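Thirteen Strokes Better: Yi-an Jeon on Walking On, Hitting It Short and Signing Anyway
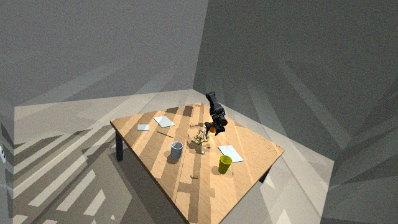 A late start

I met Yi-an Jeon at the Drummond municipal course on a morning so humid that my notebook went wavy before we got to the first tee. She was already there, of course. She'd been putting for an hour, and she had the look of someone who would have been perfectly happy if I'd shown up an hour later.

"I'm not a morning person," she told me, rolling in another one from the fringe. "I just don't like it when people watch me warm up."

People had better get used to watching. Back in May, Jeon signed to play college golf at Clarberg, and if you follow girls' golf around here you probably said the same thing I did, which was "Who?" She didn't play her freshman year. She didn't play her sophomore year either. She ran cross country, badly by her own account, and played the viola, a little less badly.

"My cross country coach was so nice about it," she said. "He'd be standing there at the finish with his jacket on, ready to go home, and he'd still clap."

So how does a kid who didn't own a glove until she was sixteen end up with a roster spot? I asked her that on the first tee, and she made me wait until she'd hit. (Three-wood, low, dead straight, maybe a little past the cart path crossing. She doesn't carry a driver. We'll get to that.)

"My aunt had a set of clubs in the garage and she wanted them gone," she said. "She was going to put them out at the curb. I took them down to the range mostly so I wouldn't have to start my chemistry lab. Then I went back the next day, and I still hadn't done the lab."

The driver question

Okay, the driver. Every coach who has seen her play brings it up, and so did I, somewhere near the second green. Jeon hits a three-wood off every tee that isn't a par three, and she has heard all the jokes.

"I had one. It was in the set from the garage," she said. "I hit it into the pond on eight, the ball I mean, four times in one round. After that I left it home for a week just to see, and I shot the best score I'd ever shot. So it stayed home."

Will it stay home at Clarberg? She laughed at that one.

"Coach has been very polite. She said, 'We'll have a conversation in the fall.' I know what that means. I'll hit it if she wants me to hit it. I'm just going to be the one back there in the trees with a really good attitude."

Where she makes up the ground is around the green, and I can say that with some authority because I lost a milkshake to her on it. She got up and down from a bare patch behind the fourth that I wouldn't have tried with my hand. She uses one wedge for almost everything and opens it up or closes it down depending on what she sees. When I asked who taught her that, she said she'd picked it up from the retired guys who play at Drummond before breakfast, who let her tag along as long as she kept up and didn't talk during anybody's swing.

"They bet quarters," she said. "I started out owing them a lot of quarters."

Thirteen strokes

Her scoring average dropped thirteen strokes between her junior and senior seasons. I'd heard the number from her high school coach and figured he was rounding up, so I asked to see the scorecards, and she pulled them out of a freezer bag in the side pocket of her golf bag. Every one, both seasons, in order. The early ones are rough! There's an 11 on one hole with a little frowning face penciled next to it.

"That's Sekum, the long par five," she said. "I still hate that hole. I parred it at the end of the season and I still hate it."

I wanted to know what changed over that winter, expecting a story about a swing coach or a simulator. She shrugged.

"I putted in the hallway. We have this long hallway and the carpet is really flat and kind of fast. My mom would step over the balls with the laundry. I did it every night, and by March I wasn't scared of four-footers anymore. I used to be terrified of them. I'd stand there thinking about how everybody else was waiting for me."

The signing

Clarberg found her at the Zivano Junior Open, a two-day event she almost skipped because it fell on the same weekend as an orchestra trip. She finished in eighth place. The Clarberg coach was there to watch somebody else in the group, and Jeon thinks that helped.

"She was standing with the other girl's parents the whole front nine, so I figured she had nothing to do with me and I just played," she said. "Then on the back nine she was kind of standing closer to my ball than to hers. I thought I was in her way. I apologized to her!"

The offer isn't a full ride, and Jeon was open about that. Golf money gets split up in small pieces, and hers comes to $2,000 a year on top of an academic award. She has a summer job in the pro shop at Drummond to help with the rest, handing out range baskets and regripping clubs.

"People think you sign the paper and it's all paid for. My grandmother thought I was turning professional," she said. "She called her whole church. I had to call some of them back."

At the signing itself she wore the Clarberg quarter-zip with the tag still tucked inside the collar, and her teammates brought a sheet cake with a sugar pond on it. One of them had stuck a plastic golf ball in the middle of the blue.

What comes next

She reports to campus in August and plans to study civil engineering, with an eye on drainage ("I know, very glamorous"). Before that she wants to play Sekum once more, and she wants to teach her little brother to chip, though he has so far shown more interest in driving the cart.

We finished up on nine. I had a putt to tie the hole and save a bit of face, and I'd like to report that I made it. Jeon picked up my ball, handed it to me and asked whether the snack bar opened at ten or ten-thirty.

It was ten-thirty. She had the chocolate.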